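Fullolgate Two-Arm Classroom Kit, Team Edition
Item group: Clubs and competition
Supplied by Codness. Price on request for schools and registered clubs.

The Fullolgate Team Edition is a two-arm manipulation platform for high school and college robotics clubs. It is sold as a complete set: two jointed arms with parallel grippers, a head camera, a controller, and the Jalunberg task binder used in club meets. Students write and tune the routines. The hardware arrives calibrated.

Typical use is one team of four to six students per kit, with one student on the stop button at all times. The binder has 36 graded tasks. The early ones use rigid blocks on a flat surface. From task 19 onward the objects are large, light or jointed, and both arms are needed.

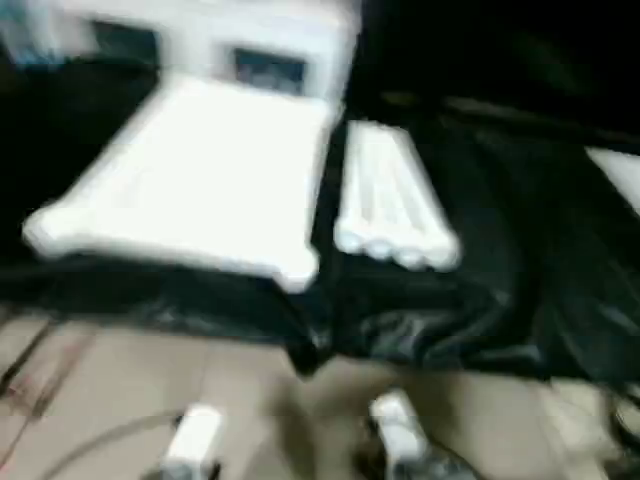 Floor-level tasks require the low mount. Check the reach table in the binder before choosing a start position, and run the first pass at quarter speed. Cables should be routed along the outside of each arm and clipped before the shoulders are powered.

Gripper notes
Fingers are replaceable without tools. Grip force is set per arm in the controller menu. For tubular parts, set the closing width slightly under the tube diameter and let the force limit stop the travel. For thin panels, grip at the edge and keep the second arm on a fixed point of the same object.
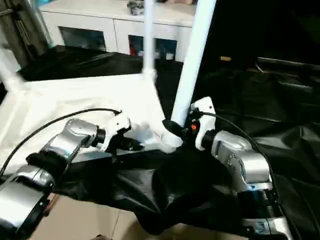 Both arms share one coordinate frame, so a routine written for the left arm can be mirrored with a single command. Mirrored routines must be rechecked for collisions. The controller logs joint positions for each run and stores up to 2,000 runs before the oldest are overwritten. Logs export as plain text and open in any spreadsheet.

In the box
2 arms with grippers
Head camera and bracket
Controller with power supply
Stop button on a long lead
Low mount and standard mount
Spare finger set
Jalunberg task binder

Not included: laptop, task objects, floor covering.

Classroom notes
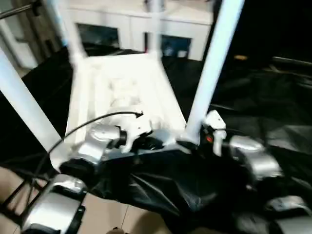
Ginette Leclerc
Club Programs Engineer, Codness

Teams moving up from single-arm kits usually underestimate setup time. Allow a full session for mounting and cable routing before any task is scored. Folding frames and carts should be tested by hand first, with the hinge positions written down, and the same start pose used for every run.

Software updates are released each July. Kits bought before the current release can be updated over USB. Log files from older versions remain readable.

Replacement fingers and cable clips are listed under Spares.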